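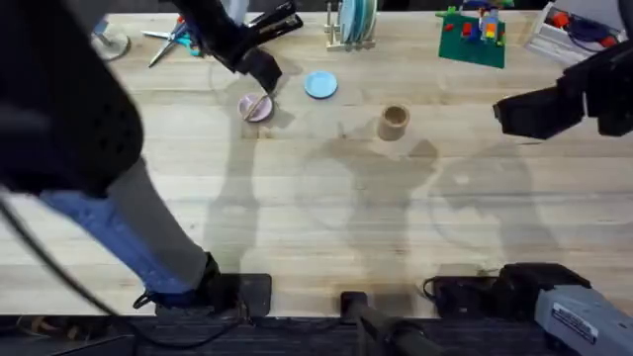
What is bench automation?

Bench automation is the use of small robot arms, fixed to a worktable, for handling jobs that people usually do by hand. The arms pick things up, move them, sort them or set them out, and a person works at the same table or close to it. The term is used mostly in light industry, in repair and packing rooms, and in hire businesses where many small objects have to be handled in no fixed order.

The word "bench" marks the difference from the older kind of factory robot, which is large, stands inside a fence and repeats one movement on one part. A bench arm is light enough to be clamped to a table edge and slow enough to be used near people, subject to a risk assessment of the arm, the tool it holds and the objects it handles. Bench arms are often installed in pairs, one on each side of the work area, so that one can hold an object while the other acts on it.

Equipment

A bench system has a table, one or more arms with grippers, one or more cameras and a controller. The most common gripper is a parallel one with two fingers that open and close on an object. It suits cups, handles, boxes and tools. Flat objects are harder. A plate lying on a table gives the fingers very little to close on, and the usual methods are to tilt it against a stop, to lift it by the rim, or to have a person stand it in a rack beforehand.

Cameras are placed above or beside the table, and often on the wrist of the arm as well. The fixed camera gives the layout of the whole table. The wrist camera gives the last few centimetres of an approach, where the fingers themselves may hide the object from the other view.

Finger pads wear and are treated as consumables. Fingers are sometimes 3D-printed on site, which allows the shape to be changed for a new product in an afternoon but makes record keeping more important, as two fingers that look alike may differ in length by a few millimetres.

Teaching by demonstration

Older robots are programmed as a list of positions. Most bench systems of the kind described here are taught, at least in part, by demonstration. A worker guides the arms through the job, by hand or with a set of controls, and the movements are recorded together with the camera pictures. The recordings are then used to train a model that chooses movements from what the cameras see.

The quality of the result depends heavily on who gives the demonstrations and how. If every recording starts with the cup in the same place, the arm will tend to fail when the cup is somewhere else. Workers are therefore asked to vary the starting layout, to include slightly awkward positions, and to leave ordinary clutter at the back of the table where it would normally be. Scissors, staplers, racks and trays are part of most working tables, and a system taught on a cleared surface may behave badly on a used one.

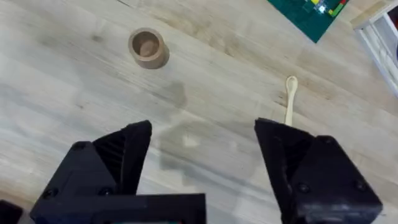
Demonstrators are also asked to keep a steady pace. A worker who pauses to think while holding the arm still will teach the arm to pause, and this has to be trimmed from the recordings later. Sessions are generally kept short. Guiding two arms at once is tiring for the shoulders and for the attention, and error rates rise towards the end of a long sitting.

Light matters too. Overhead lamps throw shadows of the arms across the table, and these shadows move as the arms move. Some workplaces fit diffuse lighting on both sides. Others leave the lighting as it is and record at several times of day, so that the model has met both the low light of an early start and the glare from a window at two in the afternoon.

Case: Mideck

Mideck is a tableware hire business in the town of Akolgo, with 37 employees. It lends plates, cups, glasses and cutlery to caterers and schools and takes them back for washing, checking and repacking. In the busy part of the year, from April onwards, the returns room handles up to 3,000 pieces in a day.

The firm put in two bench stations, supplied by Skellora, each with two arms. The recording and training software is Girnilix. The stations were first used for one job only, which was taking clean plates and cups from the table and placing them in racks by size. Cup stacking and the sorting of wooden utensils were added later. Glasses and knives are still handled entirely by hand.

Before the change, four people at a time stood at the sorting tables, and the job was rotated every two hours. It was regarded as the dullest work in the building and was also the main source of wrist complaints. Dariusz Mazurek, who ran the returns room, had asked for some form of mechanical help for several years and had at first wanted a conveyor. The conveyor was ruled out on grounds of space.

The stations did not run well in the first weeks. Small plates in light colours were sometimes missed against the pale tabletop, and the arms would hover above a plate and then withdraw. More recordings were made with plates of each colour the firm owned. The staff also changed the way crates were emptied, spreading the pieces out so that none overlapped, which added a task that had not existed before.

Effects on work

Changes in task. The most direct effect of bench automation is that handling time falls and preparation and checking time rises. At Mideck the person at a station loads the table, watches for failed grips, clears them and inspects pieces for chips. Inspection had earlier been done in passing, while a piece was in the hand. Once the arms were doing the picking, nobody's hand met each piece any more and chipped cups began to reach customers. A separate check was brought in at the rack.

Loss of this kind of incidental knowledge is a common finding in accounts of automation. People who handle goods notice weight, temperature, smell, a hairline crack that can be felt more easily than seen. Such checks are seldom written into the job description, so they are easily left out when the job is handed to a machine.

Pace. A bench arm is usually slower than a practised person on a single piece. Its output over a shift can be similar as it does not slow down. For the worker, the effect is a change from self-set pace to a rhythm partly set by the machine. Some find it restful and others dislike it strongly. Fiorella Amato, a sorter at Mideck, described the first month as "waiting for something to drop" and said that she preferred to be given two stations to mind, or none.

Skill and pay. Demonstrating, relabelling recordings and changing fingers are tasks that did not exist in the old grading of jobs. In many workplaces they are added to existing posts with no change in pay, at least to begin with. At Mideck a station allowance was agreed after Amerley Ametepe, who represented the returns staff, pointed out that the same people were expected both to do the sorting and to teach the system that did it. The allowance applies to the hours spent recording as well as to running time.

Number of jobs. No one was dismissed from the returns room when the stations came in, but two posts that fell vacant were not filled. This pattern, a slow reduction through unfilled vacancies, is harder to see than redundancy and is often missing from reports that say a system caused no job losses. It tends to fall on seasonal workers and new starters, who are not there to be asked.
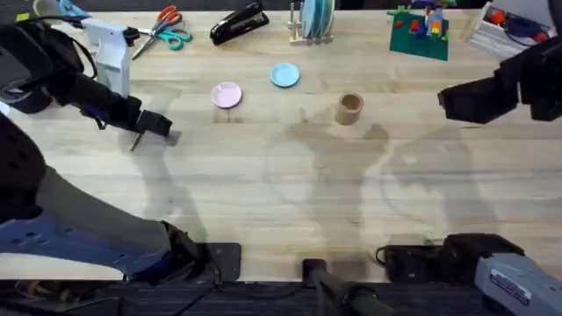

Physical strain. Repeated gripping and twisting are reduced, and reports of wrist pain usually fall. Standing time may go up, however, if the station is set at a height that suits the arms. Where the table is fixed by the clamps and cabling of the machine, it cannot easily be raised or lowered for a taller or shorter worker. A footboard or a perching stool is the usual remedy.

Recording and privacy

Cameras that watch a table also watch the hands and arms of the person at it, and often more than that. Recordings made for training can show how long someone was away from the bench, how often they dropped things, or who they spoke to. Workplace agreements on bench automation commonly state who may view the recordings, how long they are kept and whether they may be used in disciplinary matters.

The Mideck agreement was drafted by Huia Sheehan for the employer's side. Under it, recordings may be used for training and for the investigation of accidents only. Sound is not recorded. Workers may ask for any session to be deleted up to the point at which it has been used in training, after which removal is not practical.

Safety

The main hazards at a bench station are pinching at the gripper, contact between a moving arm and the head of someone leaning in, broken crockery, and cables at floor level. Speed and force limits reduce the first two. They do nothing about broken crockery, and a low-force grip can itself cause drops. Loose cables under the front edge of the table are a frequent item in inspection reports.

Reaching over the table while the arms are powered is the habit that trainers find hardest to change, especially among experienced staff who are used to straightening a stack as they pass. Minttu Vainio, who trained the Mideck staff, had the stop button moved from the side of the station to the front, within reach of the hand that a person leaning over would normally rest on the table.

Limits

Bench automation works best with rigid objects of moderate size in a small number of shapes. Wet, greasy, nested or transparent items remain difficult, as does anything that must be untangled. Changes in stock require new recordings, and for a firm that buys its crockery second-hand and in mixed lots this can take up much of the time saved. Maintenance is also a burden on small firms, which rarely have a technician on the premises and may lose a station for several days while a part is sent.

See also: collaborative robot; ergonomics; job design; learning from demonstration; teleoperation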